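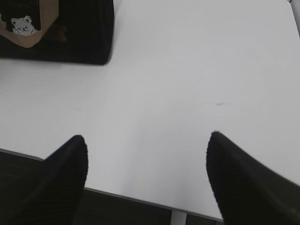
The Long Lunch Comes Home

My mother-in-law's dining table seats eight if everybody likes each other, and every December we manage to squeeze in a few more than that. There are piano stools, a camp chair with a suspicious lean, and one esky with a cushion on top (the best seat in the house, if you ask the kids, because you control the lemonade).

I've been thinking about that table a lot lately, mostly because so many people I know have gone back to eating at theirs. For years we all met in cafes, shouting over the coffee grinder and splitting the bill on somebody's phone. Now the invitations say "come round at noon, bring a salad", and off we trot with a bowl wrapped in a tea towel.

Debashish Amarasinghe has been hosting a lunch like this for nearly 7 years, out the back of his place in a street where he once knew only the postie. He cooks two curries and a mountain of rice, and leaves the rest to whoever turns up.

"The first time, I ironed the napkins," he told me, laughing. "Now I hand you a peeler at the door and you get on with it."

I got on with it. I did the carrots, badly, next to a retired bus driver who had firm views on coriander, and by the time we sat down I'd been promised a lemon tree cutting and half a jar of lime pickle. Lunch finished when the mosquitoes came out.

The cutting is on my kitchen windowsill now, looking a bit sorry for itself, but there's one new leaf.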